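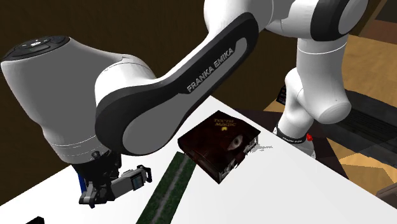

3.2. La ocultación de la identidad como recurso narrativo

Los formatos de telerrealidad en los que una persona conocida o adinerada vive unos días con una identidad falsa suelen apoyarse en una misma estructura: salida del entorno habitual, búsqueda de alojamiento y empleo, y revelación final. En este apartado se examina la segunda fase, que ocupa la mayor parte del metraje y que la bibliografía ha tratado menos que el desenlace.

El corpus procede de dos programas, Erneo y Trelbridge, emitidos por cadenas distintas y con duraciones parecidas. De ellos se extrajeron 943 secuencias, segmentadas por cambio de lugar o de interlocutor. Se excluyeron las cabeceras, los avances y los resúmenes previos a la publicidad. Cada secuencia recibió un código según quién conocía la identidad real del protagonista – nadie, el equipo de grabación o también algún participante – y según el tipo de interacción.

Yagi distingue entre anonimato declarado y anonimato escenificado. En el primero, el protagonista se limita a callar su nombre; en el segundo adopta además una biografía, un acento o un vestuario. Los dos programas recurren al segundo tipo, aunque con diferencias. En Erneo la biografía ficticia se presenta al espectador antes del viaje, mediante una entrevista en el domicilio. En Trelbridge se va conociendo a medida que el protagonista responde a las preguntas de caseros y encargados, y a veces se contradice entre un episodio y el siguiente.

La Figura 3 recoge la distribución de las secuencias por fases. La búsqueda de empleo y alojamiento reúne más de 400, por delante de la convivencia con otros participantes y de la revelación. Dentro de ese grupo son frecuentes los planos de espera (portales, paradas de autobús, salas de entrevista) acompañados de una voz en off grabada después, en la que el famoso compara su situación con la de su vida ordinaria.

Figura 3. Distribución de las secuencias del corpus por fase narrativa. Elaboración propia.

Conviene señalar una limitación. Las versiones consultadas son las disponibles en el archivo en línea de Wiltetia, que en el caso de Trelbridge omite 2 episodios de la primera temporada. La clasificación de estos se hizo a partir de las sinopsis de prensa y no se ha incorporado al recuento. El tratamiento de la revelación final se aborda en el apartado 3.3.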